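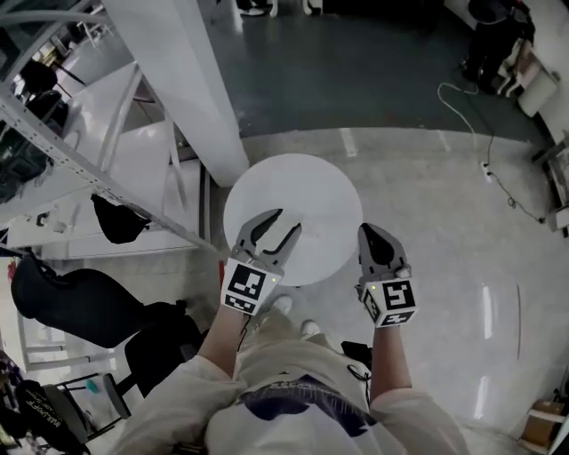 How does a robot learn to pick something up?

It watches a person do it, over and over again, and then it practices copying. A robot doesn't start out knowing how hard to squeeze a sponge or which way to turn a cup. People have to show it, and at the Plenberg open day in September we got to see how the showing is done!

Plenberg is a robot workshop in Nevport. When you think of a robot lesson you might imagine someone typing on a keyboard all day. There is plenty of typing, but a lot of the teaching happens standing up, with a gripper in each hand. A gripper is a robot's version of a hand. The ones we saw are gray, with two curved fingers that open and close. Try it yourself: pinch a crayon between your thumb and one finger, and don't let the others help. Now try to put the cap on a marker that way. Tricky, right?

Each gripper is joined to a white block covered in black-and-white patterns. These patterns are called tags. To you they may look like tiny crossword puzzles, but a computer can look at a tag and work out where the gripper is and which way it is tilted – even when it is moving. So the computer ends up with a kind of diary of the whole movement: up a bit, left a bit, down, squeeze.

Ye-rin Son gave the talk that goes with the demonstration. She told us that one short job, like lifting a small block and setting it down again, gets shown 285 times before the robot has its first try. The robot is called Timon, and its first try is usually terrible. Timon once missed the same block 20 times in a row (everybody in the room cheered when it finally got it).

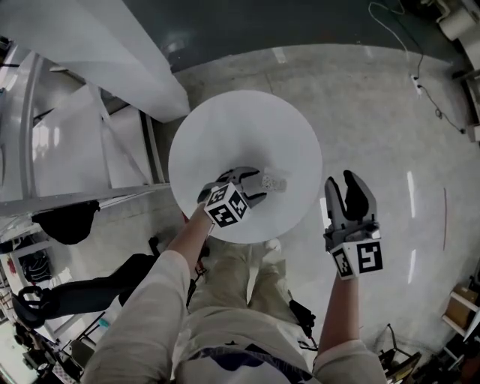
Joo asked whether the robot would get bored after seeing the same thing so many times, and whether the person would. The robot can't get bored, Ye-rin Son said, but people certainly can, so they swap jobs and take snack breaks.

It helps if the showings are all a little different, too. If the block always started in exactly the same spot, Timon might learn to reach for that spot and nothing else. Move the block over by the width of your hand and it would grab a pawful of air! So the teachers change where things start and which way they face.

Words to know

Gripper: the part of a robot that holds things.
Tag: a printed pattern that a computer can find and follow.
Demonstration: showing how a job is done so that someone, or something, can learn it.

Try this at home: ask a grown-up for two pairs of kitchen tongs, one for each hand. Put a sock on the floor and see if you can fold it in half. Then turn the sock around and do it again.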